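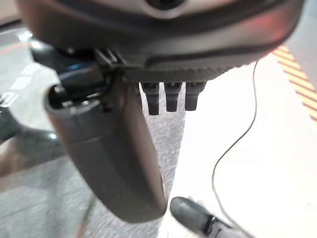

FIGURE 4.1 A gray robotic hand at close range, three short dark fingers beneath the palm.

Chapter 4
Remembering Things That Didn't Happen

In September, a high school in Holtville held a reunion, and two former classmates got into an argument over a goat. Both were sure the animal had walked into the gym during graduation. Each was also sure of having been the one who led it out. The yearbook, which covers the ceremony over several dull pages, has no goat in it.

Most of us think of memory as a kind of storage. You put the day in, close the lid, and take it out again when someone asks. If that were so, this would be a short chapter and your grade in the course would be better than it is. Remembering is closer to cooking from an old recipe card with gravy on it. You can read most of the words, and you fill in the rest with what usually goes in a stew.

Unathi Zulu called the feeling that comes with a finished dish "Pastness," the quiet sense that this really happened, and to me. In her Codbridge study, 107 adults heard four stories from their own childhoods, one of them made up. A week later, 40 of them said they remembered the false one, and several added weather.

Section 4.1 looks at how a memory is first laid down. Section 4.2 takes up what happens each time it is told. Section 4.3 deals with confidence, a poor guide to accuracy but very popular in court.

Before you read on, write down what you ate for lunch 3 days ago. Keep the paper. You will need it in Section 4.2.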